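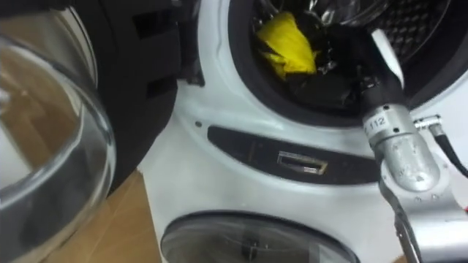 Department of Textiles and Apparel -- Walutura College
Week 4 handout: Water, soap and wool

I promised I'd write up the felting stuff, so let's go! Wool fibers have tiny scales, and when you add water, heat and rubbing they grab each other and don't let go (ask my favorite sweater). Cotton doesn't have scales, so it can take a lot more abuse.

For lab, cut two swatches, 12 cm square, one wool and one cotton. Trace both on paper before washing -- you'll want that outline later. Soak them in 600 ml of water, then work them by hand.

Read the Tretach chapter on finishes too. Shrinkage worksheets are due in November.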